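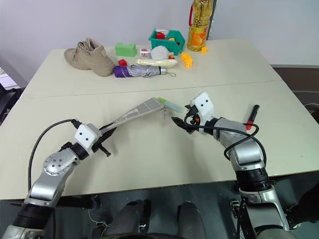
Checking a bench balance before use

Makers like to say a balance looks after itself. I doubt it, so I test mine every morning with a 200 g weight. Start with the surface, as a wobbly bench spoils everything after it. A top made of two panels with a seam across the middle is fine for most jobs, but keep all four feet on the same side of the join. Level the bubble and let the balance warm up.

Zero it, put the weight on, write down the reading. Do this 4 times. If the readings wander, don't trust the Vima's self-adjust button until you've shut out draughts.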